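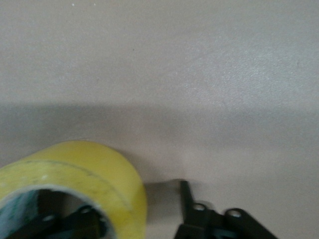

July 31, 2022

Went in even though its Sunday. Building quiet, AC off, had the big fan from the hallway going until it started blowing the papers around. Teresa already there with her shoes off. She'd done 67 before I even got my bag down.

Tape day again. One finger in the hole, one finger outside, close, lift, carry, put down, open. Reset. Again. I could do it in my sleep and last night I did, woke up with my thumb squeezing the pillow.

The target for this task is 500 good ones by Friday. Good meaning Priit doesn't throw them out. He threw out a bunch last week for "hesitation," which annoyed me at the time. I watched a few back and ok, yes. I hover. I get the inside finger lined up and then I hang there like I'm about to dive off something. He says whatever we do, it learns, so if I dither it dithers. Fine. So today no dithering. Go in or back out, one or the other.

Harder than it sounds on the remote. By hand you just grab the arm and put it where you want, you can feel when the finger touches. With the handles you get nothing, only the picture from the wrist, and the wrist picture is all table. Shadow helps. I've started using the shadow to tell how high I am, when the dark part under the fingertip closes up you're nearly down. Told Teresa, she said she's been doing that since March. Thanks for sharing Teresa.

Things I want to remember before I forget them, writing fast:

- come in from the far side when the roll is near the left, otherwise the linkage blocks everything
- dont look at the roll, look at the gap between the roll and the outside finger
- inside finger first to the middle of the hole, THEN over to the wall. Going straight for the wall I clip the rim every time
- breathe out on the close (sounds dumb, works)
- wipe table. Little specks everywhere by the afternoon, tape fuzz or eraser or who knows

Madalena V. came by around lunch to drop off the key, stayed for an hour and a half. The other Madalena (Nogueira) was supposed to do the afternoon block but texted from the Giltley bus that it had broken down, so Madalena V. took the handles. First time ever. She plays piano and I swear you can see it, third try she had it, no clipping, nothing. I was jealous. Then she got bored and tried to stand the roll on its edge and it rolled off onto the floor, and under the cabinet, and we were on our stomachs with a ruler getting it back. Marked that one as failed. Priit will see it and ask. Not going to bring it up first.

Lunch was from Leitão, rice and the pork thing, too salty. Drank three glasses of water and then had to stop mid block to run to the bathroom. That one is in there too, a very long pause with the arm just sitting open. Deleted? I think I deleted it. Check tomorrow!!

Counter at the end of the day: 164 for me. Teresa way more, I didn't ask. My best day on tape so far though. Wrist is sore, the right one, the outside of it. Ice now, with the frozen peas.

Talked a little with Teresa while the files copied. She thinks the hand-guided ones look smoother and we should do more of those, but then your arms are in the picture half the time, and you get tired in the shoulder instead of the wrist. So pick your pain. She also says Gramar wants 2000 across all the tasks before they'll pay the second part, and tape is only one of them. Next is cups and then the folding one. I'm dreading the folding one. Cloth does whatever it wants.

Princess called on the walk home. She asked what I did all day and I said I picked up a roll of tape and she laughed for a long time. Then she asked does it work yet, can it do it by itself. Told her they ran it on Thursday with what we had so far and it went to the roll, got the finger over the hole, and hung there. Just hovered. Exactly like me. I felt sort of awful and sort of proud, seeing your own bad habit come out of a machine. She wants to come see it. Have to ask Priit, there's a form.

Also need: new batteries for the clicker, rent, call mom back, return the Nisard book (overdue, haven't opened it).

Tomorrow start at 8. Teresa wants to put the roll over on the right side for the whole morning, we have hardly any from there. Means I relearn it all backwards. Ok bed. Peas are melting on the sheet.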